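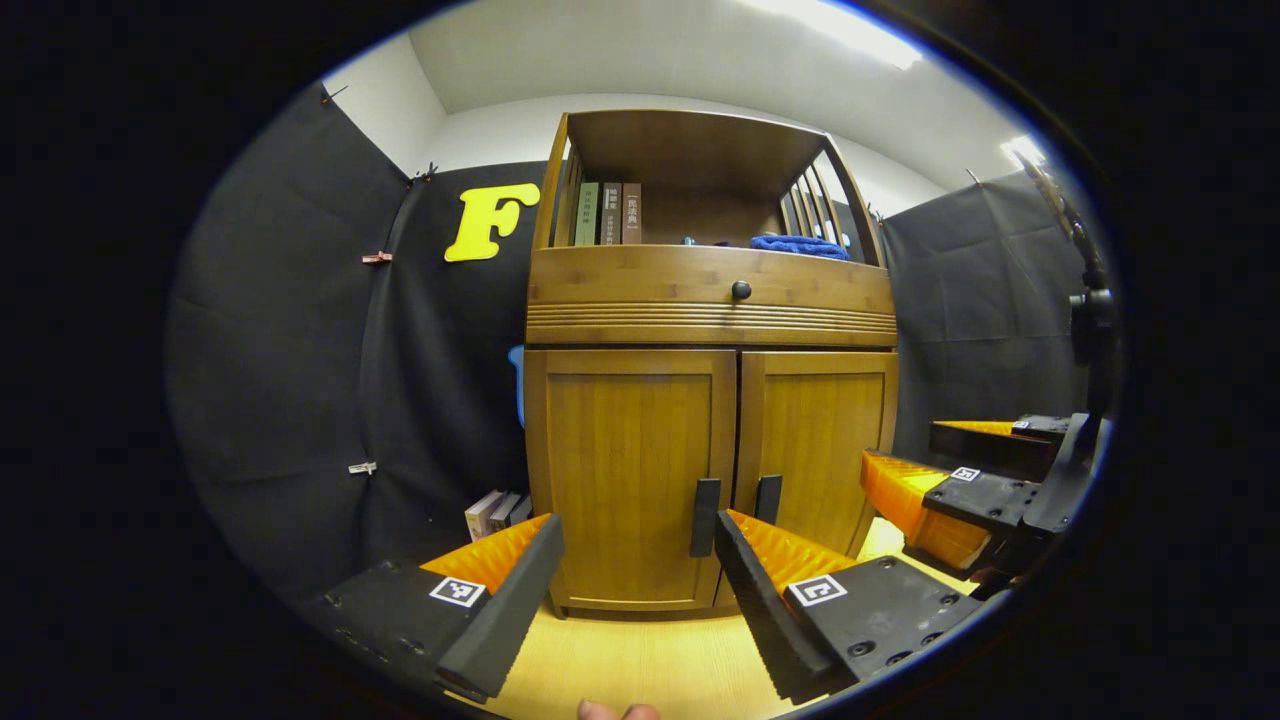 Pui-shan Kuo restores and sells secondhand cabinets from a workshop behind the old Fulleck bakery. She has been at it for 10 years and says most buyers ask her the same thing.

"They want to know where the books go and where the towels go," Kuo said. "I tell them, put out what you reach for. The rest goes behind the doors."

She likes a cabinet with an open shelf on top, a drawer across the middle and two doors below. The open shelf is the hard part. Kuo keeps hers to a few hardcovers, standing up at one end, and leaves space at the other.

"People fill it by February and then they call me for a second one," she said.

Knobs and handles take up more of her time than wood does. She buys them from Jaline, a small supplier, 400 at a time, and prefers black on a brown finish. Doors get handles close to the center seam so both can be opened at once. A drawer gets a single round knob.

Grooved drawer fronts hold dust – she cleans them with a dry toothbrush and has never found anything better.

Her prices start at $254. Delivery is extra, and Kuo asks customers to measure their stairs first.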